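Workshop notebook, packet sorting, bench 2
November, started 14:10 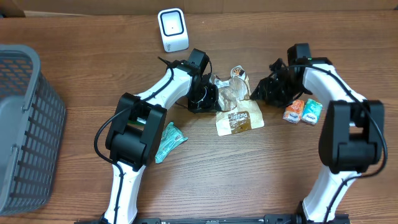
Can a two-armed machine put away a bag of shopping yet?
Rigid goods, mostly, given time and a clear surface. Soft packaging is still unreliable, and most of what people bring home is soft packaging.

Task as agreed with Dralel: mixed packets go on the table in no set order, each one is to end up in a container, nothing torn, no hand from us once a run has begun. Boxes were added to the list last month and have given no trouble worth writing down.

Running total stands at 289 attempts, 283 of them usable. The other six were lost to a logging fault and I have struck them out. Of the usable ones, 47 ended with the item dropped or never lifted. Nearly all of those were clear film. Small printed packets hardly figure.

Film problems, in the order they cost us time:

Highlights. Glossy film over a brown table reads as table. The depth estimate goes straight through it, and the grippers close at the wrong height. Tried the blinds down, slight gain. Matt cloth under the goods would help more but Dralel want bare table, and a kitchen would not have the cloth either.

Crumpling. The outline changes as soon as one side is touched, so the grasp planned for the second arm is out of date before it gets there. Haberkorn's re-plan step deals with this if we leave it switched on — it adds 3 seconds per grasp, and the operator will be tempted to switch it off.

Mixed stiffness. A film pack with a paper part attached folds at the join. Gripping by the paper is safer. Handgate picks the film end by default because it scores edges by contrast and a label near the edge puts the score up. Changed the weighting by hand for the afternoon. Needs doing properly.

Cable on the right arm: watch the loop at the elbow on wide reaches. Retie before the next long session, leave slack at the wrist.

Speed. A person clears the same table while we are still on the second item. I would not put this in a house. For a packing bench at Vuvotwood, overnight, goods known in advance, it is nearer, provided someone can collect the drops in the morning.

To do
Re-run film items with the new weighting, re-plan on throughout.
Ask Dralel whether a creased pack counts as damaged. Their sheet only says torn.
Grip force log for paper against film, same speed.
Finger pads: order the softer ones, fit to the left first.

Stopped 17:40. Weighting change is not committed, it is only on the bench machine.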